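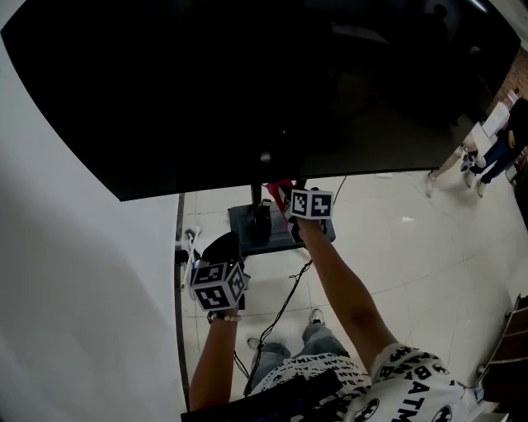

사진 = Odette Aubert

텔레비전을 안 켜고 산 지가 벌써 꽤 됐다. 끊겠다고 선언한 적은 없고 그냥 어느 날 저녁에 안 켰는데 다음 날도 안 켜게 됐고, 그러다 보니 까만 화면이 거실의 기본 상태가 되어 버렸다. 엄마는 전화로 "그럼 밤에 뭐 하고 사니?" 하고 물으신다. 뭐 하긴, 책 읽지! 라고 당당하게 대답했지만 솔직히 절반은 누워서 귤 까먹는다. 오늘도 귤 까먹다가 책장에 노란 물이 들었다. 도서관 책 아니라서 천만다행이다.

요즘 붙들고 있는 책은 《울타흐에서 온 편지》다. 울타흐(Ultach)라는 섬마을로 시집간 여자가 육지에 사는 동생한테 보낸 편지를 모은 건데, 첫 편지가 1650년이고 마지막이 1663년이다. 동네 헌책방에서 표지가 예뻐서 집었다. 그런 이유로 산 책은 보통 실패하는데 이번에는 완전히 빠져서 밥 먹으면서도 읽고 버스에서도 읽고, 오늘 아침에는 정류장을 지나쳐서 한참을 걸어 돌아왔다(덕분에 새로 생긴 꽈배기집을 발견했으니 손해는 아니다. 퇴근길에 사 먹었는데 설탕이 좀 과하다).

편지 내용이 대단하냐 하면 전혀 아니다. 거의 날씨 얘기, 양 얘기, 시어머니 얘기다. 시어머니가 버터를 너무 짜게 만든다고 한 장 내내 투덜거리다가 갑자기 "어쨌든 맛은 있어"라고 쓴 대목에서 혼자 소리 내서 웃었다. 이 언니 뭐지? 너무 좋다. 그 뒤로는 버터 얘기가 나올 때마다 귀퉁이를 접었더니 책이 두툼해졌다. 책 접는 거 싫어하는 사람들이 보면 기절할 텐데 내 책이니까 괜찮다.

그리고 배 얘기. 섬이니까 편지가 배로 오가는데, 겨울에는 바람 때문에 배가 안 떠서 써 놓은 편지가 상자 안에 쌓인다. 그래서 어떤 편지에는 뒷면에 덧붙인 말이 있고, 여백에 또 덧붙인 말이 있고, 나중에는 앞에 쓴 말을 취소하는 말까지 있다. "위에 쓴 감기는 다 나았으니 걱정 말 것" 이런 식이다. 나는 답장이 한 시간만 늦어도 '바쁜가? 내가 뭐 잘못했나?' 하면서 화면을 들여다보는 인간인데, 이 사람은 봄까지 기다리면서 여백을 채운다. 부럽다고 해야 할지 답답해서 못 살겠다고 해야 할지. 아마 나는 못 산다. 헤엄쳐서라도 갔을 거다.

점심시간에 지은이한테 이 책 얘기를 했더니 반응이 영 시큰둥했다. "그래서 무슨 사건이 나와?" 하길래 양이 한 마리 없어졌다가 돌아온다고 했더니 국밥만 열심히 먹더라. 내가 설명을 못한 건가 싶어서 버터 얘기도 해 줬는데 그것도 안 먹혔다. 대신 지은이는 요새 보는 드라마 얘기를 해 줬다. 재벌이 나오고 기억상실이 나오고, 누가 누구 딸이었다는데 나는 중간부터 족보를 놓쳤다. 듣다 보니 좀 보고 싶기도 했다. 흔들렸다!

그런데 집에 와서 씻고 나니까 또 리모컨 찾기가 귀찮았다. 소파 틈 어디에 들어가 있을 것이다. 예전의 나 같으면 쿠션을 다 들어냈을 텐데, 오늘은 차를 끓였다. 레나노(Renano)에서 사 온 찻잔에 브릴리(Brilley) 홍차. 레나노는 회사 뒷골목 그릇 가게인데 사장님이 흥정을 워낙 싫어하셔서 들어갈 때마다 괜히 주눅이 든다. 그래도 손잡이가 손가락에 딱 맞는 잔은 거기밖에 없다. 브릴리는 처음에는 비누 맛이 난다고 생각했는데 우유를 넣으니까 괜찮아졌다. 설탕은 꽈배기로 충분히 먹었으니까 안 넣었다.

차 마시면서 4장을 마저 읽었다. 이 장에서 동생이 답장을 안 보내기 시작한다. 책에는 언니 편지만 실려 있어서 동생이 무슨 말을 했는지는 언니가 받아치는 말로 짐작해야 하는데, 어느 순간부터 받아치는 말이 없다. 계속 혼자 말한다. 양이 새끼를 낳았다, 지붕을 고쳤다, 네가 좋아하던 그 노래를 여기 애들도 부르더라. 그리고 맨 끝에 "잘 지내지?"가 붙는다. 전에는 없던 말이다. 읽다가 차가 다 식었다. 옮긴이 주석에는 동생 쪽 편지가 남아 있지 않다고만 적혀 있다. 못 쓴 건지, 안 쓴 건지, 썼는데 바다에 빠진 건지, 누가 아궁이에 넣은 건지. 나는 배가 가라앉았다는 쪽으로 믿기로 했다. 이유는 없고 그래야 내가 잠을 잘 것 같다.

그래서 갑자기 언니한테 전화를 했다. 우리 언니 말이다. 설날에 보고 나서 한 번도 통화를 안 했다. 싸운 건 아닌데 서로 먼저 걸지를 않는다. 언니가 받자마자 "무슨 일 있어?" 그러길래 좀 민망했다. 아무 일 없다고, 그냥 걸었다고 했더니 한참 의심하다가 돈 필요하냐고 물었다. 아니라니까! 그 다음부터는 술술 풀려서 조카가 앞니 빠진 얘기, 형부가 주말농장에 상추를 너무 많이 심은 얘기, 엄마 무릎 얘기까지 했다. 엄마 무릎은 나한테는 괜찮다고 하셨는데 언니한테는 계단이 힘들다고 하신 모양이다. 왜 나한테만 괜찮다고 하시는지. 주말에 가서 직접 봐야겠다. 병원도 같이 가자고 하면 또 괜찮다고 하시겠지만 이번에는 그냥 차에 태울 생각이다.

언니한테도 책 얘기를 했다. 지은이한테 실패한 경험을 살려서 이번에는 양 얘기를 빼고 시어머니 얘기부터 했더니 바로 반응이 왔다. 언니는 시어머니의 짠 버터 부분에서 "우리 어머님 장아찌네" 하면서 숨이 넘어가게 웃었다. 다 읽으면 빌려 달란다. 접어 놓은 귀퉁이가 많다고 미리 고백했더니 자기는 라면 국물도 흘린다고 해서 빌려 주기가 조금 싫어졌다.

전화 끊고 나서는 괜히 기분이 들떠서 뜨개질 가방을 꺼냈다. 아센(Aasen) 실로 뜨던 조끼가 작년 9월부터 그대로다. 색은 겨자색, 사진에서는 고급스러웠는데 실제로 보면 단무지에 가깝다. 등판은 다 떴고 앞판에서 멈췄는데, 어디까지 떴는지 표시를 안 해 놔서 한참 들여다봤다. 과거의 나는 왜 메모를 안 하는가. 섬에 살던 그 언니는 여백마다 메모를 그렇게 잘도 했는데. 결국 2단을 풀고 다시 떴다. 풀 때는 속이 쓰린데 다시 뜨니까 코가 훨씬 고르다. 이 속도면 더워지기 전에 완성은 글렀고 다음 겨울을 노려야 한다.

텔레비전 얘기로 돌아가면, 꺼진 화면이라는 게 은근히 거울 노릇을 한다. 뜨개질하다 고개를 들면 까만 데에 내가 흐릿하게 비치는데 자세가 말도 못하게 구부정하다. 예능 볼 때도 저러고 앉아 있었다는 얘기다. 허리를 폈다가 잠깐 있다 보면 또 굽어 있고. 그리고 먼지! 검은색은 먼지가 다 보인다. 마른 수건으로 한 번 닦았더니 이번에는 수건 자국이 보인다. 그냥 포기했다.

텔레비전을 팔까 하는 생각도 잠깐 했다. 그런데 여름에 야구 봐야 하고, 언니네가 오면 조카가 만화를 틀어 달라고 할 거고, 무엇보다 그 무거운 걸 들고 나갈 자신이 없다. 안 켠다고 꼭 없애야 하는 것도 아니고. 두꺼운 겨울 이불도 여름에 안 덮는다고 버리지는 않으니까. 이렇게 적으니 그럴듯한데 실은 중고 거래 채팅이 귀찮은 게 제일 크다.

아, 내일 할 일. 세탁소에서 코트 찾기(문자 두 번 왔다). 엄마 드릴 무릎 찜질팩 알아보기. 지은이한테 드라마 제목 다시 물어보기, 보겠다는 건 아니고 족보가 자꾸 궁금해서. 귤은 이제 끝물이라 시들한 게 섞여 있으니까 다음에는 딸기를 사야겠다.

책은 이제 마지막 장만 남았는데 일부러 안 읽고 덮었다. 다 읽으면 허전할 것 같기도 하고, 동생한테서 답장이 왔는지 안 왔는지 오늘 밤에 꼭 알아야 하는 것도 아니고. 그래 놓고 맨 뒷장을 살짝 들춰 봤다. 첫 줄이 "배가 떴다"였다. 얼른 덮고 불 껐다가, 일기 쓰려고 다시 켰다.

최종 수정: 3월 30일 목요일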